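Windach library to lend kitchenware starting this month

September 4, 2023

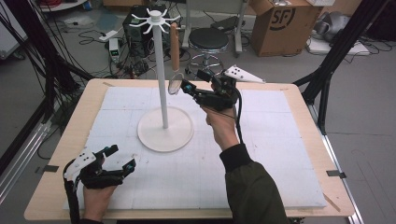
What you can borrow

The Windach Public Library is adding kitchen stuff to its lending shelves. Mug trees, cake pans, a pasta roller, two big stockpots, a canning kit. All of it goes out on a regular library card, same as a book. No extra fee.

The list opens with 72 items. Most were donated over the summer after the library put a box by the front desk in March and asked people to clear out thier cabinets. The rest came from Hendriks, the hardware store on Mill Street, which is closing its housewares aisle and handed over what was left.

Loans run 3 weeks. One renewal if no one else is waiting. Limit of two kitchen items per card at a time, and the pasta roller counts as one even though it comes in two boxes.

"We kept getting asked for cookbooks, and then people would say, well, I don't own the pan," said Teun Verstraete, who runs the lending desk. "So now you can check out the pan."

How it works

Items are listed in the online catalog under Kitchen. Search by name or just scroll, the list isn't long. Put a hold on what you want and pick it up at the side counter, not the main desk. Photos are being added to the listings, a few still missing.

Everything has to come back clean and dry. The library will wash it again anyway, but staff say they can't be scraping burnt sugar off a bundt pan. Dirty returns get a $3 charge. Lost or broken items are billed at replacement cost, with a cap of $27 no matter what the thing is worth.

Do not use the outside book drop. This was in bold on the flyer and then in bold again at the bottom. A stockpot will jam it, and a glass dish won't survive the fall.

Canning kit rules

The canning kit is the one item with paperwork. Borrowers sign a short form and get a printed sheet on safe jar handling. Jars and lids are not included – you buy your own, new lids every time. Carko, the farm supply place out by the highway, says it will keep lids in stock through the end of tomato season.

There are already 17 holds on the kit. Verstraete said a second one is on order and should be on the shelf before the apples are done, if shipping goes OK.

What they still want

Donations are open again. The library is looking for muffin tins, a food mill, cooling racks, large serving platters, and cookie cutters in full sets. Also a working waffle iron. It has turned down four so far.

Not accepted: knives, anything with a frayed cord, nonstick pans with scratches, slow cookers with out a lid. Travel mugs are a no too, they have enough to fill a closet.

Drop donations at the side counter during open hours. Please don't leave them on the steps overnight, a box of plates got rained on last month and the cardboard gave out when it was picked up.

Coming up

A potluck is planned in the community room for later in the fall, with the idea that every dish gets made using something borrowed from the shelf. Sign-up sheet at the main desk. Bring your own fork. Zorkon, the bakery next to the post office, is sending bread and rolls.

The library is also asking what it should lend next. Early votes are for yard games and folding tables, with sewing machines in third. Paper ballots are by the copier. One vote per card holder, kids' cards count.

Questions about holds or donations can go to the lending desk in person or by phone. The kitchen listings went live in the catalog this morning and pickups start as soon as your hold notice comes through.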